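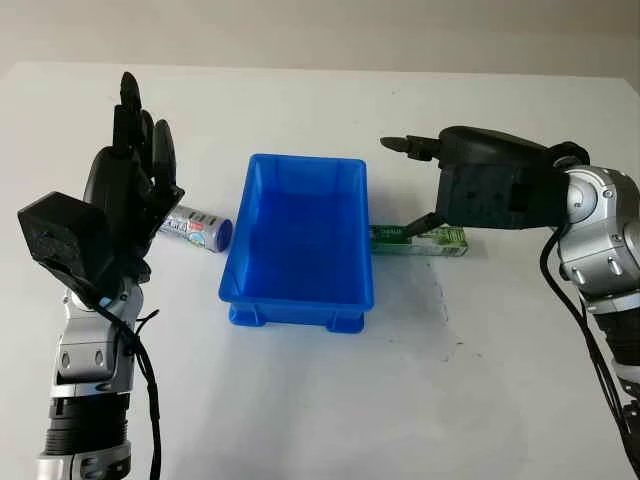 Grevirlow Bin Packing, teleoperated

Release notes and data card, March 2024

What you get

2122 episodes of a two-armed robot being talked, by way of a pair of gloves, into putting groceries in a blue bin. The usual items are a can and a long green package. The bin starts empty. The left arm carries a multi-fingered hand and the right arm a gripper, so please don't mirror the data as augmentation. We tried it and lost a week.

How it was recorded

An operator drives both arms remotely from the head camera view. Each episode ends when the operator presses the pedal, or sits on it. Joint states, commands and head video are saved together. The Grillus driver logs commands 2 ticks ahead of the joint states; the loader shifts them back unless you pass raw=True.

Splits

train, val, and a folder called kalinowski, named after the room. The last one has different lighting and worse operators – us, mostly. Use it for testing.

Known problems

- 8 episodes have no left hand data. They are listed in skip.txt and the loader ignores them.
- Success labels were entered by the person driving, who tended to be generous.
- Operators pause to think. Trim idle stretches before training, or your policy will learn to think too, at length.
- Files from before July use the old Divetberg joint order. Run convert_order.py on them once. Running it twice puts them back.

License

Research use. See LICENSE.txt, and open an issue if something looks off.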